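I passed my candidacy exam!

January 5, 2020

I've been sitting on this post over the whole break and I can't wait any longer. I passed! Two hours at the whiteboard, one very long question about boundary layers, and then Professor Panasiuk opened the door and shook my hand. I walked straight to the vending machine and bought two bags of pretzels.

For anyone new around these parts, I'm a third-year in mechanical engineering at Lutinley, and my project is on how small droplets break up when they hit a warm, rough plate. I love it so much more than I expected to when I switched over from structures. There's a moment right at impact when the rim of the drop starts to ripple, and every single time I see it in the high-speed footage I want to call somebody over to my desk.

The exam itself was friendlier than the stories. Ya-wen Hsiao had drilled me for weeks on dimensional analysis (thank you, thank you, thank you) and the first thing I was asked was to derive the Weber number from scratch and say what it leaves out. I could have hugged the chalk tray. The heat transfer part went a little worse. I mixed up two length scales, caught it halfway down the board, and had to erase the lot while three faculty members watched me do it.

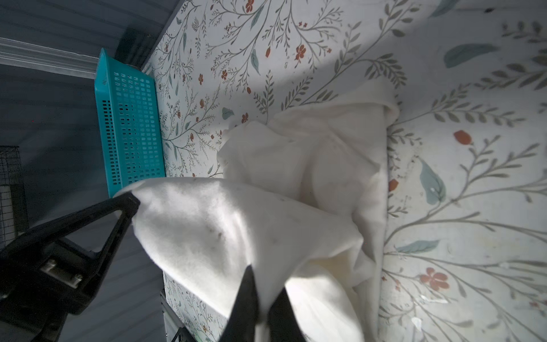

Then came the boundary layer question, and I had a great time with it! It turned into more of a conversation, with Professor Panasiuk drawing on one half of the board and me on the other. She wanted to know what happens to my scaling when the roughness gets as tall as the film is thick. I don't know yet, and I said so, and now it's chapter two.

So, what's next. I have 997 impact videos from August that need to be sorted, and the edge-tracking code still gives up on 79 of them. Hnat Kuzmenko thinks it's a threshold problem and I think it's glare, and we have a lunch riding on it. After that I get to start on the new plates from Horobets, which have a much finer texture than the old set. I've held one up to the window and it's gorgeous.

I'm also a TA for intro fluids this spring, 300 students, with Bohdana Shevchuk running the lab sections. If you're in it and you found this blog, hi! Please read the manometer chapter before the first lab. It's short and the diagrams are good.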